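Jamcombe Finger Pads, Blue, Pair

The textured rubber pads on your Jamcombe gripper do most of the holding, so it's worth giving them a little love now and then! Wipe both faces with a damp cloth when they start to feel slick, and swap them as a pair - one fresh pad against one tired one will drag fabric sideways and drive you up the wall.

To fit, open the fingers fully, peel off the old pad from the bottom edge, clean the plate and press the new one down hard for 80 seconds. Check that the pivot bolts are snug while you're in there, then try a soft piece of cloth before going back to your usual jobs. 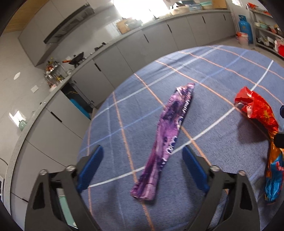 Blue pads on both fingers, with a purple tie-dye cloth on the table.

Ships from Ornetdale. Fitting questions go to Gifty Odoi at the parts desk.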